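退役军人履历整理集 Wadard 说明

赶着写的，先凑合看，有问题提issue。

内容
退役人员的服役履历，每人一条，来源是本人填的表加电话核对。共2941条，其中中文1册，其余由Muchen Tian译。军衔一律保留原文，不做换算（各国对不上，试过，放弃了）。

字段
id / 入伍年份 / 兵种 / 军衔变动 / 驻地 / 海外部署 / 退役后职业
驻地可多值，分号隔开。部署时长按月，不满一月记0。
空值写NA，不要写“无”。“无”是本人明确答没有，两码事。 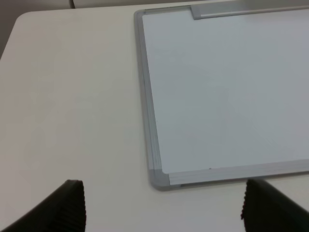

兵种分22类。后勤和军械原来是一类，5月拆开了，旧脚本读会报错，改一下映射表就好。民事单位暂时挂在“其他”下面，等Triin Vītola那边定。

已知问题
- 有19条驻地只写到州或省，没有城市
- 预备役年限有的算进总年限有的没算，还没统一
- 军官和士官转换的日期，部分人只记得年份，月份一律填01，别拿来算间隔
- Horkitz批次编码是乱的，用之前先转utf-8，不然人名全是问号
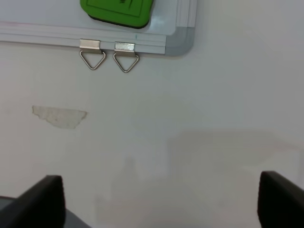 隐私
姓名、出生日期、部队番号到营以下都去掉了。小驻地的人可能还是认得出来，所以地名人口少的合并到上一级。不要反查，不要跟别的名册对接。想撤回的写信给Tamošiūnaitė组，带上id，下一版就删。

用法
解压，跑load.py，路径在config里改。只测过linux，windows的路径斜杠自己处里一下。
Kidmont版是旧的，字段少两个，别混着用。

更新
8月7日 星期五：补了部署字段，修掉重复id，军衔表重排
下一版：预备役年限、民事单位分类，时间没定

引用时写数据集名和版本号就行。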